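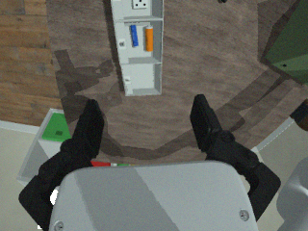 Last updated: February 5, 2022

To: Rondisum list members
Subject: Re: Floor finish in the small hall, and the timber question generally

Replying to the list because a few people asked me the same thing off-list after the last digest.

> We have a timber floor in the small hall at Clommont, laid a long time
> ago and last coated well before any of us were on the booking roster.
> The finish has gone through to bare wood along the path from the door
> to the kitchen hatch. One contractor says sand the lot back and start
> again. Another says a light buff and a fresh coat will do. The prices
> are a long way apart. The hall is 80 square metres. Has anyone been
> through this, and is there a way to tell which of them is right
> without paying for a third opinion?

We went through it at Alvarado and ended up doing half of each, so I can speak to both.

The first thing to find out is what is on the floor now. If it is an old oil or wax finish, a water-based coat put over the top will not hold, and it will start to peel where the chairs get dragged. Put a few drops of water on an area that still has some finish and leave it for ten minutes. If it goes white underneath, you probably have wax. Ours did that along the skirting but not in the middle, which told us somebody had been polishing the edges by hand for years.

If you do have wax, the cheaper quote is no good to you unless it includes stripping. Ask the contractor directly and get the answer in writing. The fellow who quoted for us had assumed polyurethane and hadn't tested.

Second, look at the bare track. Grey timber has taken in water and a buff won't bring the colour back. If it is just pale and dull, a buff and recoat may be all right, but the track will still show as a different colour from the boards on either side. We could live with that. You may not be able to if you hire out for weddings.

Third, how much board is left above the tongue. Take up a floor vent or a threshold strip and measure it. Our boards started at 19 mm and had been sanded at least twice, and the contractor reckoned on one more full sand before the nails started to show. That was the main reason we kept the machine off the back half of the room, where the finish was sound.

On the coating itself, we used the Rikora two-pack in satin. It went on well enough and has worn evenly so far. Gloss shows every scratch and I would not go back to it. The tin said it could be walked on overnight, but we kept the chairs off for a full week and put felt on every leg before they went back in. We bought 40 spare felt pads on top of that and have already gone through most of them, so order more than you think.
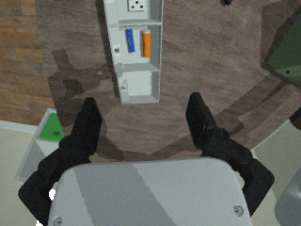 Tables are the other half of the job and they get forgotten. Ours had metal feet with the rubber long gone, and they were doing more damage than the foot traffic. Replacement feet came to $766 with delivery, and I had to argue for that at the general meeting because it wasn't in the original budget. It was still a good deal less than another recoat. Check the diameter of the tube before ordering, as ours were two different sizes and looked the same from a metre away.

If you are planning dates, don't do it in the middle of winter if the hall is unheated. The coating needs a reasonable temperature to cure and the smell hangs about for longer with the windows shut. We did ours in September during the school holidays, when the playgroup wasn't in, and the weather was dry enough to leave the doors open all day.

For cleaning afterwards, use a well wrung-out microfibre mop and the cleaner the coating maker recommends. No steam mops. No vinegar either, whatever the sign in the cupboard says. We also put a decent length of mat inside the front door, and the amount of grit that comes out of it when it's shaken is surprising.

I still have our scope of works as a two-page document and can send it to anyone who wants it. It needs the room sizes changed and the paragraph about the stage taken out if you haven't got one. Reply to me directly for that, as the list strips attachments.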